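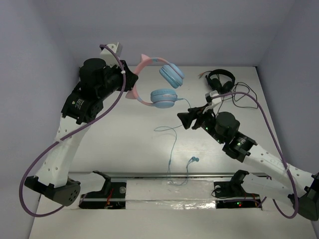
My sister reckons nobody needs three pairs of headphones, and that I should pick the best and give the rest away before the new year. She said it over the washing up and I have been arguing with her in my head ever since, so you lot are getting my side of it.

December 30, 2023 and I am sorting the headphone drawer. Pink and light-blue ones with the cat ears, the black over-ear pair, and the little light-blue earbuds. All with cables, because I have never once remembered to charge anything.

The cat ears came from the big market at Kimcombe in August. I paid 2 pounds for them and I'd have paid more! They make me happy on a grey morning and that counts for something, doesn't it?

The black ones are for proper listening. I've had them on for every episode of the Prilmont serial, all 57 of them, and I am not starting again with anything else on my head. The cable ties itself in knots whatever I do – I've tried loops, I've tried a bread bag clip, I've tried just being nice to it.

Earbuds are for the bus and for falling asleep. They're small enough to go in a coat pocket, where they promptly wrap themselves round my keys.

So the plan is one cloth bag each, with a drawstring. I've got a nice bit of cotton left over from the kitchen curtains, and if I cut it 60 cm long and fold it over there should be enough for all three, with a scrap left for a lavender thing.

If anyone has a way of winding a long cable that doesn't leave it kinked, please tell me. I was taught over-and-under years ago and can only ever remember the over.

Sister has now asked if she can have the cat ears. She can't.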